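ok thread on moving the shop's mailing list off Orham bc three people asked and I keep typing the same thing in DMs
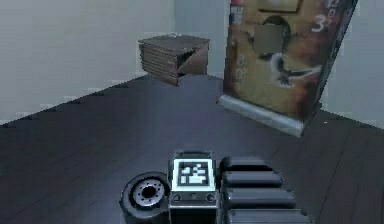

render, dark tabletop, pale gray walls

1/ background: tiny yarn store newsletter, nearly 3,000 people on it. been on Orham since forever. price went up in February, support got slower, I was done

2/ looked at 2 places. Leltico and Gullum. Leltico is prettier. Gullum lets you send plain text without fighting it. went with Gullum

3/ FIRST thing. export your unsubscribes too. separate file, separate button, hidden under account settings. if you only grab the active list and then merge an old spreadsheet later you will email people who already told you no. ask me how I know

4/ clean before you import. I cut 500 addresses that hadn't opened anything in ages. hurt a little. bill went down a tier tho

5/ don't send to everybody on day one. new sender, mail providers get suspicious. I did the first 1,000, waited, checked bounces, then the rest

6/ the DNS stuff. took me a whole evening and two pots of tea. copy paste the records exactly, watch for a trailing dot, then go to bed. it was still red at 11pm and green at breakfast, I touched nothing

7/ your old signup forms are everywhere. footer, checkout page, that one pattern pdf from the Iturra shawl knitalong. mine was still feeding Orham for weeks after. so go click every link you own

8/ Soledad Garrido's post on welcome emails is what I used for the new one btw. short, one link, says how often you'll write. replies went way up, mostly people telling me about their cats

9/ things I miss: the Orham calendar view. thats it

10/ keep the old account open one more month on the cheapest plan. you WILL need somthing out of it

11/ oh and tags don't come over. only the emails and first names. I redid the local pickup ones by hand

38 replies · 112 reposts · 640 likes
Last updated 9:40 pm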